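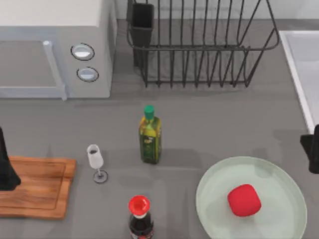

Bustham Kitchen Robotics Project

The Bustham Kitchen Robotics Project is a student project in which teams program two robot arms to carry out kitchen tasks in computer simulation. It is run as a two-term elective at Bustham Technical College and is open to students in their second year or later. The course software is called Skuvo, and the yearly contest that closes the course is known as the Statton Round.

History

The project grew out of an after-hours club that worked with a single secondhand arm. Access to the arm was limited, and most members spent their evenings waiting for a turn. The club moved its work into simulation, and the college later accepted the activity for credit. The first graded class began in October with 14 students. The course handbook in current use is dated 19 March 2023.

Simulated kitchen

All assignments take place on a gray countertop rendered from directly overhead. Fixed equipment includes a microwave oven with two control knobs, a black wire dish rack with a utensil holder, and a white sink at the right side. A wooden cutting board lies on the left. Loose items vary by assignment. The standard set has a bottle of olive oil with a green cap, a bottle of soy sauce with a red cap, a stemmed glass, a pale green plate and a red block with rounded corners.

The two arms work from opposite sides of the counter, each with a black gripper. Students control them through the same set of commands, and either arm may be used for any item it can reach. The reach limits are listed in the handbook – they are not marked on the counter.

Course structure

The first term covers single-arm work. Students begin by moving the block from the plate to the cutting board, then repeat the task with the block in a different starting place. Later assignments use the bottles, which tip over if gripped too high. The glass is held back until the end of the term.

The second term covers two-arm work, including passing an item from one gripper to the other and loading the dish rack. Teams of two or three keep a shared log of every run, including failed ones. The log counts toward the final grade.

Statton Round

The Statton Round is held in the last week of the second term. Each team submits one program, which is run on layouts the students have not seen before. A run is scored out of 100 points. Points are lost for dropped items, contact between the arms, and items left outside their target area. A run in which the glass falls scores zero.

Each team receives 9 runs, and the lowest score is discarded. The winning team holds the Smits Cup for one year – it is kept in a case outside room 305, where the class meets.

Software

Skuvo was written by former club members and is maintained by students as paid summer work. It runs on ordinary lab computers. Earlier versions allowed grippers to pass through the rim of the plate, an error that several teams used to their advantage before it was corrected. Results from those years remain in the contest records with a note.

See also

Robot simulation
Student robotics competitions
Two-arm manipulation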